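讲稿备注:办公室饮水与空瓶回收(十月内部分享,下午场)

**开场**

先报数字。Vesport 办公楼三层,常驻 155 人。去年改造茶水间之前,每月采购瓶装水 100 箱,改造后降到 74 箱。这页停久一点,等后排坐好再往下讲。

**一、瓶装水为什么降不下来**

- 会议室默认摆水,散会后很多瓶子只喝了几口。
- 饮水机离东侧工位太远,来回要走 3 分钟。
- 访客没有杯子。前台的纸杯经常断货,Noeline Pirihi 那边有补货记录,有人问再展开。

讲到第二点时提一下 Fiifi Agbeko 画的走动路线图,图在附录,不放正片。

**二、改了什么**

东侧加装一台直饮机,滤芯由 Bresteo 按季度更换。会议室改为按需取水,预订系统里加了一个勾选项,默认不勾。访客杯换成玻璃杯,放在前台左手的柜子里,用完送回茶水间清洗。

这里语速放慢,上次讲得太快,Matvii Vakulenko 会后又来问了一遍勾选项在哪。

**三、剩下的瓶子怎么处理**

分三步:倒空,拧下瓶盖,压扁。瓶身和瓶盖分开投。标签不用撕,回收方 Pramemlow 在分拣时统一处理。没倒空的瓶子会弄湿整袋纸张,整袋就退回来了,上半年退过几次。

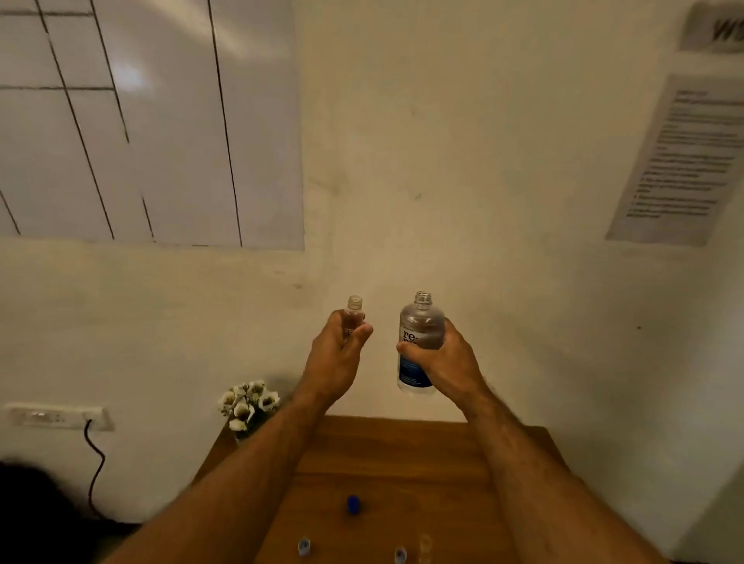 问:没喝完的水倒在哪里?

答:倒进茶水间水槽,或者倒进窗边的浇花桶。含糖饮料只倒水槽,不要进浇花桶。

**四、下一步**

西侧直饮机的报价还在等 Oksana Zakharchenko 确认。预算没批之前不要在台上承诺时间。有人问起,就说批下来后发邮件通知。

**收尾**

留时间提问。提醒大家离场时把自己的瓶子带到门口的回收箱。附录两页:采购明细、走动路线图。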